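Section 5: Setting Up the Board and Harness Cell

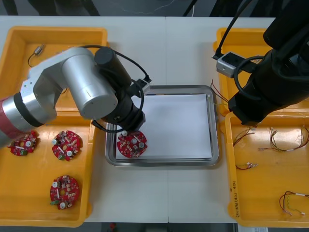
Our sister line at Yazdani wrote in after their first month to say that the trays give them more trouble than the arms ever do, and would we please put the trays first this time. Fair enough! We've moved them up, and we thank them for it.

Before you start, switch both arms to Hold and wait for the Prarneo controller to show a steady light. Give yourself 40 minutes the first time through (it goes much faster after that, we promise).

1. Set the steel tray in the middle of the table, between the two orange-yellow bins, and press down on each corner. If it rocks, wipe underneath and try again.

2. Lay a fresh sheet of white paper in the steel tray. Smooth it flat, and change it whenever it gets creased or smudged.

3. Put the round red boards in the left bin with a little space between them, so the gripper has room to come down.

4. Put the wire harnesses in the right bin. Untangle them first, please, and don't stack one on top of another.

5. Follow each camera cable along its arm with your fingers. You want enough slack for the wrist to turn, but no loop that could catch on a bin.

6. Run the Kellotlow test pick at low speed, 2 times for each arm, and stay near the stop button while you do.

Caution: Never reach into a bin while either arm is live, even for a dropped harness. Go back to Hold first.

Note: Clean the gripper tips every 500 picks with a dry, soft cloth. If an arm starts missing its boards after you've moved a bin, go back to step 1 before you change any settings. The camera check is covered in the Skeltex section that follows.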